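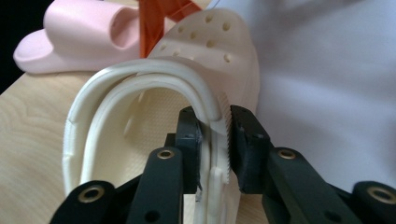
Häufige Fragen zur Ausschreibung »Kunst im Bürgerhaus Kerkow«

Stand: 30. Okt. 2018

Die Gemeinde Kerkow zeigt im Foyer und in den beiden Fluren des Bürgerhauses Arbeiten von Künstlerinnen und Künstlern aus der Region. Die folgenden Antworten beziehen sich auf die laufende Ausschreibung. Maßgeblich bleibt der Ausschreibungstext.

Wer kann sich bewerben?
Bewerben können sich alle, die mindestens 18 Jahre alt sind und ihren Wohnsitz oder ihr Atelier in Kerkow, Virow oder einer der angrenzenden Gemeinden haben. Ein Kunststudium ist nicht erforderlich. Auch Gruppen können sich bewerben, müssen aber eine Person als Ansprechpartner benennen.

Ich habe schon einmal im Bürgerhaus ausgestellt. Darf ich mich wieder bewerben?
Ja, wenn zwischen dem Ende der letzten Ausstellung und der neuen Bewerbung zwei Jahre liegen. Für Gruppen gilt die Frist nur, wenn dieselbe Gruppe antritt. Wer früher Mitglied einer Gruppe war, kann sich einzeln bewerben.

Welche Techniken sind zugelassen?
Malerei, Zeichnung, Druckgrafik, Fotografie, Collage und Textilarbeiten. Kleine Plastiken sind möglich, sofern sie in eine der vier Vitrinen im Foyer passen. Die Innenmaße der Vitrinen betragen 90 x 60 x 60 cm. Arbeiten mit Ton oder bewegtem Bild können wir nicht zeigen, weil die Flure an die Sitzungsräume grenzen.

Wie groß dürfen die Bilder sein?
Höchstens 140 cm in der Breite und 120 cm in der Höhe, jeweils mit Rahmen. Ein einzelnes Bild darf nicht mehr als 12 kg wiegen. Für größere Formate steht nur die Stirnwand im Foyer zur Verfügung. Bitte vermerken Sie es in der Bewerbung, wenn Sie diese Wand nutzen möchten.

Wie viele Arbeiten kann ich einreichen?
Bis zu acht. Die Jury kann auch eine Auswahl daraus treffen.

Gibt es ein Thema?
Nein. Im vergangenen Durchgang war »Grenzland« als Thema vorgegeben. Davon sind wir wieder abgekommen.

Welche Unterlagen brauchen Sie?
Das ausgefüllte Formular, einen Lebenslauf von höchstens einer Seite und von jeder Arbeit eine Abbildung. Abbildungen bitte als JPG mit einer Dateigröße von höchstens 5 MB. Im Dateinamen sollen Nachname und laufende Nummer stehen. Titel, Jahr, Technik und Maße tragen Sie in die Liste auf Seite 3 des Formulars ein. Originale und Mappen nehmen wir in der ersten Runde nicht an.

Kann ich die Bewerbung auf Papier abgeben?
Ja, im Bürgerbüro, Zimmer 31, zu den üblichen Öffnungszeiten. Die Abbildungen sollten dann mindestens im Format A5 ausgedruckt sein. Eine Rücksendung ist nur mit frankiertem Umschlag möglich.

Wer entscheidet über die Auswahl?
Der Jury gehören die Malerin Aurora Azevedo, die Fotografin Young-sook Yoo und der Kulturbeauftragte der Gemeinde, Lech Borkowska, an. Die Jury tagt nicht öffentlich. Ihre Entscheidungen werden schriftlich mitgeteilt, Absagen werden nicht begründet.

Ich bin mit einem Jurymitglied verwandt oder arbeite mit ihm zusammen. Ist das ein Problem?
Sie können sich trotzdem bewerben. Das betreffende Jurymitglied nimmt an der Beratung über Ihre Bewerbung nicht teil. Geben Sie die Verbindung bitte im Formular unter »Sonstiges« an.

Wird ein Honorar gezahlt?
Ja. Jede Einzelausstellung wird mit 700 Euro vergütet, Gruppen erhalten denselben Betrag zusammen. Die Auszahlung erfolgt nach dem Aufbau. Fahrtkosten und Rahmungen werden nicht gesondert erstattet. Für die Versteuerung des Honorars sind Sie selbst verantwortlich.

Sind die Arbeiten versichert?
Während der Ausstellung sind sie über die Gemeinde versichert, und zwar zu dem Wert, den Sie in der Werkliste angeben. Bei Werten über 3.000 Euro je Arbeit verlangen wir einen Nachweis. Der Transport ist nicht versichert.

Wer hängt die Bilder auf?
Den Aufbau übernehmen Sie gemeinsam mit unserem Haustechniker Tin-yau Yip. Leitern, Wasserwaage und Galerieschienen sind vorhanden. Nägel und Schrauben dürfen in den Fluren nicht verwendet werden. Planen Sie einen halben Tag ein, bei mehr als 20 Arbeiten einen ganzen.

Darf ich Arbeiten verkaufen?
Ja. Eine Provision wird nicht erhoben. Preise stehen nicht an der Wand, sondern in einer Liste, die am Empfang ausliegt. Verkaufte Arbeiten bleiben bis zum Ende der Ausstellung hängen.

Gibt es eine Eröffnung?
Auf Wunsch. Die Gemeinde stellt den Raum, Gläser und Stehtische. Getränke bringen die Ausstellenden mit. Im Foyer sind höchstens 90 Personen zugelassen.

Wann beginnt die erste Ausstellung?
Im Juni. Die weiteren Termine werden nach der Jurysitzung vergeben. Wünsche können Sie im Formular angeben, ein Anspruch darauf besteht nicht.

Was geschieht mit den Abbildungen aus meiner Bewerbung?
Bei einer Zusage verwenden wir bis zu drei davon für Plakat, Gemeindeblatt und Internetseite. Der Name wird immer genannt. Bei einer Absage werden die Dateien gelöscht.

An wen kann ich mich wenden?
Fragen zur Bewerbung beantwortet Maëlys Tessier im Kulturbüro, Durchwahl 247, vormittags. Fragen zu Wänden, Schienen und Licht gehen an die Haustechnik. Eine Besichtigung der Räume ist nach Anmeldung möglich.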